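3. Order of filling and the packed lunch

The second part of the study looked at what people put into a lunch made at home, and in which order. Households in Brevine and Nindgate kept a food diary for 90 days and were visited twice, once at the start and once in May. Most diaries name the filling before the bread. Leaves were usually laid down first, with meat or tomato on top, and pickles or cabbage kept apart until the meal was eaten.

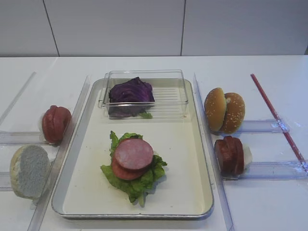

Cost came up more often than taste. Households in Nindgate bought ham in larger packs and used it over several days, while those in Brevine bought from the counter – often on the way home – and threw less away. Neither group planned meals for the whole week.

Waste was recorded by weight. A household that wrote down 400 grams of waste in a week was asked which foods made it up, and salad leaves were named most often. Marites Espiritu's earlier work in Dredero found the same pattern, though her diaries covered evening meals only.
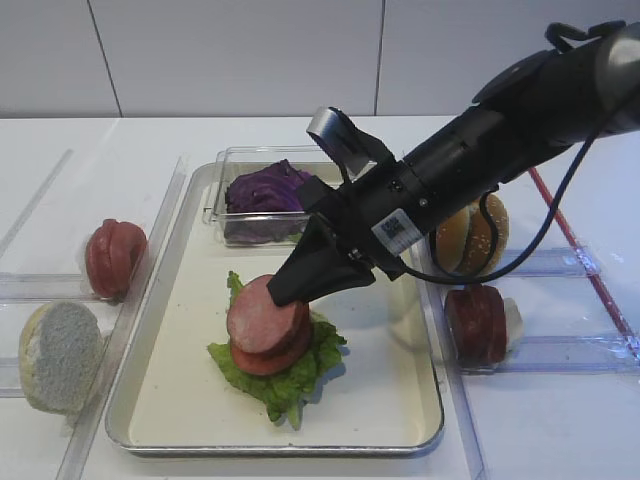

Page last changed: 19 Apr 2025

Figure 2. Sliced meat on a lettuce leaf, on a metal tray.

Leaves are sold in amounts that suit a family meal and not a sandwich. Several people living alone said they stopped buying lettuce for this reason and moved to cabbage, which keeps longer once cut.

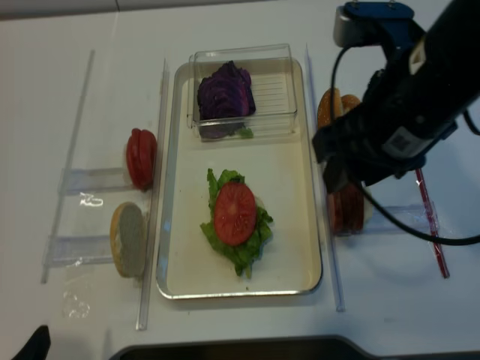

Tomatoes were treated differently. They were bought singly, kept out of the fridge in most homes and rarely entered as waste. Where they were thrown away, the diary usually gave the reason as a change of plan – a lunch bought at work, or a day spent at home. These entries are taken up again in section 4, together with the answers on shopping trips.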